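Ticket 947
Component: hand tracking / contact labeling
Product: Dera perception stack, Zelow annotation module
Reported by: Narbridge integration desk
Assigned to: Tanveer Khattak
Priority: 2
Status: Resolved, monitoring

Summary
The tracker exchanges left and right hand identities when both forearms enter from the bottom of the view and one hand is inside a reflective basin. The contact labels then follow the wrong hand, and the policy training export receives a wiping action assigned to the hand that is only resting.

Steps to reproduce
Load the sink-cleaning sequence in the Zelow viewer. Enable the hand identity and contact overlays. Step forward from index 90 with temporal smoothing set to the default window. The exchange occurs within 18 steps and persists until one hand leaves the view.

Expected result
Left hand: contact with countertop. Right hand: contact with sponge, sponge in contact with basin.
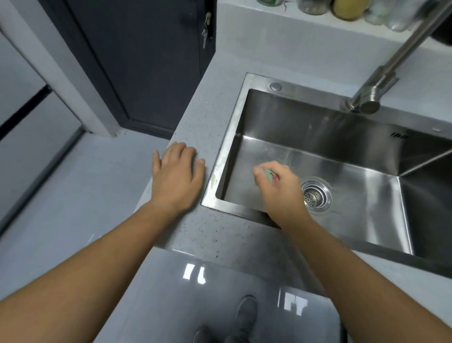
Reference view for ticket 947: left hand flat on the counter, right hand on the green sponge inside the sink.

Investigation
The detector output was examined first and found to be correct. Both hands are located with high confidence, and the sponge mask is stable against the left wall of the basin. The fault was traced to the association step, which matches hands between steps by distance and appearance alone. The two forearms converge toward the sink, so the distance term offers little separation, and bright reflections on the steel lower the appearance score for the right hand.

A second, unrelated defect was noted during review. The Nijs segmentation model occasionally proposes an additional object on the glossy cabinet front, where light is reflected between the forearms. This has been moved to a separate ticket.

Resolution
A forearm direction term was added to the association cost. Each hand is now tied to the side from which its forearm enters, and an identity change is rejected unless the forearm evidence agrees. The smoothing window is unchanged. The sequence was exported again and the contact labels match the expected result — no manual correction was required.

Follow-up
Sites running the previous build should disable automatic contact export for sink and basin tasks until the September release is installed. Labels already exported need to be regenerated; editing them by hand is not supported.

Narbridge has been asked to confirm the fix on its own recordings. The ticket will remain under monitoring until that confirmation is received.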